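Sandwich club, week 4

Gratcombe Robotics Club, evening class, the usual upstairs room with the radiator that clanks.

I promised myself I'd write these up every week and I've managed it, well, twice. So you've missed week three entirely. Not much happened in week three. We lost most of it to a laptop update and I spent the rest reading the biscuit packet.

For anyone new: I signed up for an adult robotics class in the spring after my knee put an end to badminton, and I liked it so much I stayed on for the project group. I'm the oldest by a fair bit and I have no technical background whatsoever (I did payroll for a building supplies firm, and before that I did payroll for a different building supplies firm). Our tutor is Ngọc Hồ, who is endlessly patient and has a way of saying "interesting" when you've done something daft. The project is making a sandwich. That's it! We show the robot how by doing it ourselves, over and over, holding a gripper in our own hand, and what we've recorded goes off to be learned from. The sandwich is for the Floltden Open Day in March, where four clubs are each bringing a kitchen job. Bitden are doing tea. We are all a bit jealous of tea.

Before I joined I thought you typed instructions. Move left, go down, close. I'd even bought a notebook for it. And it does feel odd the first few times, holding this contraption and picking up a slice of ham with it as though you'd never met ham before. You have to go slower than you'd like but not so slow that you dither, and dithering is my natural state. Ngọc says the robot will learn whatever we do, dithering included, so if I hover over the lettuce like somebody choosing a melon then we'll get a robot that hovers over the lettuce.

Our target is 400 good goes by the Open Day. We've got 70. I put that number on the whiteboard myself and then had to sit down.

The morning of week four I went shopping for the group, it being my turn. White sliced, ham, a lettuce. I'd been told to get the round ham and I very nearly came home with the square because it was on offer, and had a little argument with myself in the aisle. Round it was. It matters more than you'd think to keep things the same while you're starting out, and then later on you start changing them on purpose, different plates and different spots on the table, so that the poor thing doesn't learn only one sandwich. We're not at the changing stage yet. I have been forbidden from bringing my nice blue plates.

Setting up takes an age. Somebody has to do the backdrop, and it has been folded up in a bag all week so it always comes out with creases like a road map, and the clips migrate. I don't know where they go. I bought a new packet after week two and I think half of those are already living in coat pockets. After that there's the food to lay out, and everyone has opinions about the food. I like to do my laying out from left to right, toaster end first, the way I'd do it at home. The younger ones just put it down wherever there's a gap. 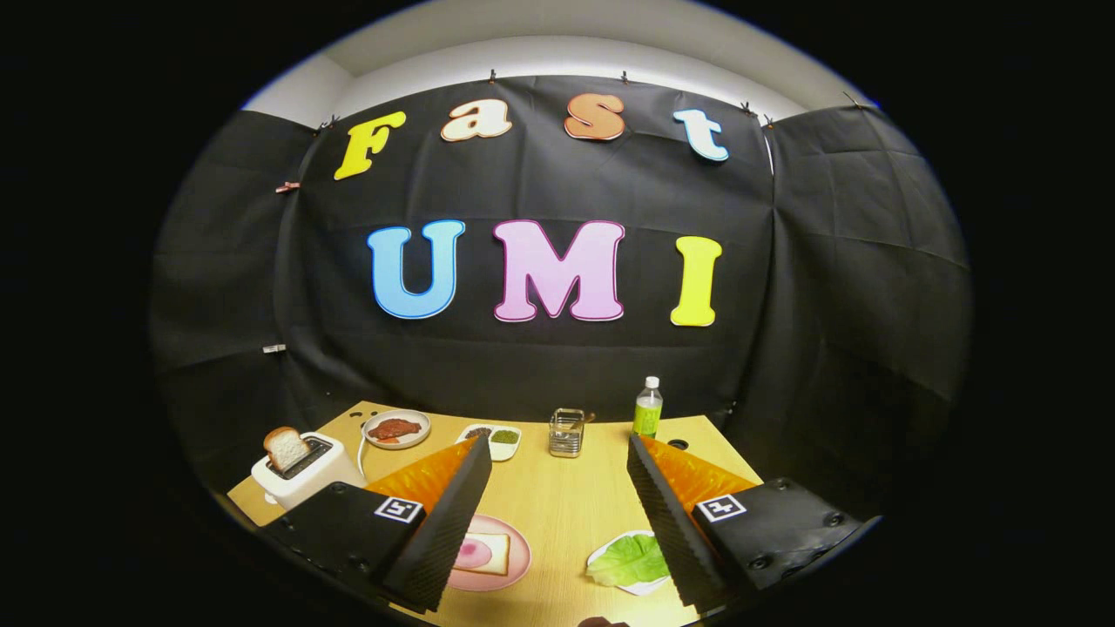
I had the first turn, on account of having done the shopping, and I'm pleased to say my first go was a keeper. Ham on bread, lettuce on ham, lid on, done. The second was also a keeper. By the third I had got cocky and started telling a story about my sister's caravan halfway through, and I dropped the lettuce and had to stop and start again.

Lettuce is the villain of this whole enterprise. Bread is lovely, bread wants to be picked up. Ham is floppy but it's floppy in a predictable way, and if you come at it from the edge and don't squeeze too hard it'll drape itself where you want it. Lettuce just has its own ideas. One leaf is all rib and the next is all frill, and if you pinch the frill it folds up, and then when you let go it springs off to one side. We threw away six goes in a row over lettuce. Ngọc said "interesting" twice.

What we've settled on, for now, is going for the thick part near the base and keeping the fingers low to the plate. It's a bit like getting hold of a cat. You want to be confident and already holding it by the time it has noticed. I wrote this on the whiteboard too and somebody rubbed it off to put up the wifi password.

The other thing we argued about was the lid. Do you lower the top slice or do you drop it the last little bit? I'm a lowerer. There's a lad called the Professor by everyone (he's nineteen and is studying geography) who is a dropper, and his goes are quicker and his sandwiches come out just as straight as mine, which is annoying. But if half the group lowers and half the group drops, then what's the robot meant to make of us? We had a long chat about that and I found it properly fascinating. Ngọc thought it would probably cope with both but that we'd make life easier for ourselves by agreeing. So we voted. We are now droppers. I am practising at home with two coasters.

We got 19 good ones done by the end of the session, and they're included in the 70, before you get excited on our behalf. It's our best evening so far by a long way. Part of that was having someone whose only job was to reset the table between goes, so the person with the gripper could just stand there and keep their hand in. I did a stint as resetter and I'd recommend it if you like tidying, which I do. You get a rhythm going. Bread back, ham back, leaf back, step away, say "clear". I may have been saying "clear" a bit too dramatically by the end, like a hospital programme.

Nobody eats the sandwiches, since people ask me that every time. They've been handled too much by then and the lettuce looks as though it's had bad news. My neighbour has chickens and takes the bread and the leaves, so that's something. The ham goes in the bin and I feel bad about it each week. I've asked whether we could use pretend ham and there is talk of trying a bit of felt, but apparently felt doesn't flop the same way and we'd only be teaching it felt.

Then right at the end, when we were packing up, Ngọc played back a few of our goes on the laptop, mine among them. I hadn't seen myself do it before, and of course you don't see yourself, you only see what the gripper sees, so it's just these two fingers coming in and dithering about over somebody's lunch. But I could tell which ones were mine straight away! There's a little wobble I do just before I let go. I've apparently been doing it all along and everyone was too polite to mention it. I do it with teacups as well, now I've started looking.

Things on my list for next time:

More clips (again). Label them this time, or tie them to something.

Ask at the Strobel group how they handle leafy things. They did a salad last year and must have learned something, even if it was only to avoid salad.

Two lettuces, so we can pick out the sensible leaves beforehand and not be rummaging mid-session.

Bring own biscuits. The club ones have gone downhill.

Keep caravan stories for the break.

If you're local and you've been wondering about coming along, do. You don't need to know anything, I'm the living proof, and we could do with more hands if we're going to get anywhere near 400. The beginners' class starts again after the Open Day, but the project group will take anyone who can hold a gripper and doesn't mind smelling faintly of ham on the bus home. The stairs are a bit steep, and there's a handrail on the left going up. Leave a comment under this if you'd like the details and I'll pass them on to Ngọc. I check the comments most evenings, once I've done my coasters.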